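# The Robot That Wouldn't Let Go

In April, a robot arm at Clildale refused to put down a part for 55 minutes.

The job was PC repair. The arm reaches into an open desktop tower, works near the CPU socket, and gets out. Its software, Pikia, is supposed to stop if the grip force looks wrong. It did stop. It then declined to do anything else, including open its fingers.

"It was very safe," says Poonam Chauhan, who runs the bench. "You could have hung a coat on it."
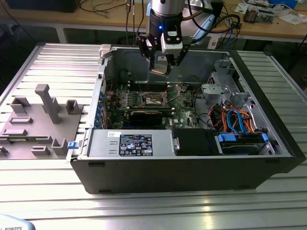
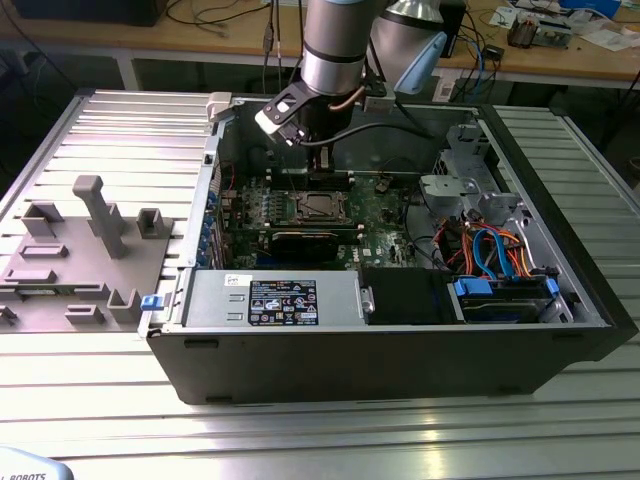
*The Clildale arm at work inside a Dell tower.* 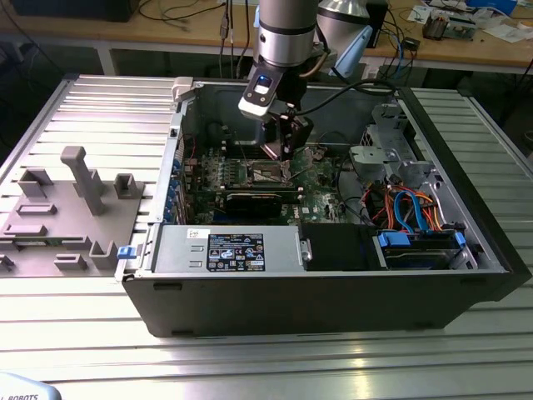
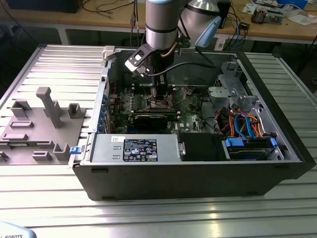 The fault log ran to 80 lines, all of them the same line. Jytte Thygesen, the safety engineer, traced it to a force sensor that had drifted overnight — so the gripper believed it was crushing something, and believed that moving would make it worse. The release command waited for a good reading. The good reading waited for the release.

Her fix took four days, most of them spent arguing over whether people should get a manual override. They got one. It's a red button, and Chauhan has pressed it twice, once by leaning on it.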